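Category: Hospitality and Housekeeping > Level 2 > Handouts

Unit 4 handout: snacks in the room — sorting, placing, checking
Chaimae Bensaid, March 18, 2018

Notes from the session plus the bits I skipped over at the end. Read with the bed-making sheet, we use the same beds. Bring a pen next time, half of you were borrowing.

1. What we mean by room snacks

Anything wrapped and single-portion that goes into a guest room. Biscuits, cereal bars, wafer bars, small nuts. Not fruit, not anything from the kitchen, not the tea tray (tea tray is Unit 5, separate stock, separate sheet).

Three ways a snack gets into a room:
- welcome snack, placed before arrival
- restock, during a stay
- request, guest rings down

Welcome snack is the one you'll be marked on. Restock has the same rules but quicker. For requests you hand it over at the door, no placing.

2. Where it goes

Different houses do it differently. Grilen puts everything on the desk, in a dish. Trenora puts it on the bed, two items, no dish. Druvis used to do pillow and has gone over to the bedside table. Learn the house rule on your first day and stick to it even if you think it looks daft.

For the practical we do the Trenora way, on the bed. Reasons it's harder: bed is soft, packets slide into the dips, covers show every crease once you lean on them. If you can do it on a bed you can do it on a desk.

Steps:
a) bed finished first. Always. Don't place then straighten.
b) wash hands or fresh gloves
c) check the packets before you go near the bed (see 3)
d) stand at the side, don't kneel on the matress
e) lower the packet, don't drop it
f) front face up, name readable
g) step back to the door and look from there

Step g is the one people miss. Guest sees the bed from the door, so do you.

3. Checking a packet

Feel the ends. Most biscuit wraps are sealed with a crimp at both ends and that's where they go. If a crimp has opened even slightly it comes out of stock, goes in the returns tub. Don't eat it, we had this conversation.

Then the date. On foil wraps it's often printed near the seal or on the back fold, pale ink, hard to read under bedroom lamps. Read it in the corridor.

Then the feel. A sandwich biscuit should be one firm disc through the wrapper. If it shifts about in bits, it's broken — returns tub. Crumbly bars are harder to judge by hand. Flex very gently, once. If you flex it three times you have broken it yourself.

Hold by the sides. Pinching the middle is how biscuits get cracked, and a top-to-bottom hold strains the seals. Light pressure on both sides, lift, lower, let go. Sounds silly written down. Kazmi send us the breakages figures each March and last time it was 78 packets, most of them cracked in handling, none of them the supplier's fault.

4. Foreign labels

Came up as a question. Stock comes from all over and you won't always be able to read the front. You still need to know what it is, for allergies. Rule: if you can't read it, it doesn't go in a room until someone has found the translation in the stock folder.

Worked one together: Супер Контик. Say it "Super Kontik". Biscuit, chocolate glazed going by the photo on the wrapper. The word шоколадный up the side means chocolate, in the sense of chocolate flavour. You don't need to learn the alphabet, you need to match the shapes to the folder entry letter by letter. Careful, some letters look like ours and aren't. The Р is an R. The Н further along in that second word is an N.

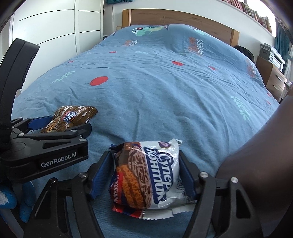 Picture of the food on the front is a help but isn't proof. A brown coating could be chocolate or carob or something else. Nuts don't always show. Folder every time.

5. Pairing

Two items to a bed, one biscuit and one bar where stock allows. Try for different wrappers so they don't look like a double by mistake. Pale and dark next to each other reads well on a blue or grey cover. On a patterned cover keep them off the busiest bit.

Gap between them a hand's width. Same angle for both, or one set a little farther back, but make it look meant. Don't fan them, don't stack them.

6. Stock numbers for the exercise

Pretend house, 30 rooms, 17 of them arrivals. Two items per arrival. Store cupboard starts at 1000 items mixed. Work out what goes on the trolley and what's left in the cupboard after. Write your working. Allow nothing for breakages first time round, then do it again with four spoiled and replaced from the cupboard.

7. Common faults, from the last practical

- packet face down (a lot of you)
- label upside down to the door
- hand print left in the duvet next to a perfectly placed biscuit
- date not checked, "it looked new"
- outer box left on the bedside table
- gloves used for bathroom then for snacks. Automatic fail, I can't move on this one.

Smooth with the flat of the hand, working away from the packet. If the cover is badly creased take the snacks off, redo the cover, replace. Don't iron round them with your fingers, it never comes out.

8. For next time

Do the exercise in 6. Practise on your own bed with whatever is in the cupboard at home, five placings, look from the door each time. Tea tray sheet to be handed out then, also the allergen list wich I forgot to photocopy.

Page last updated: March 2018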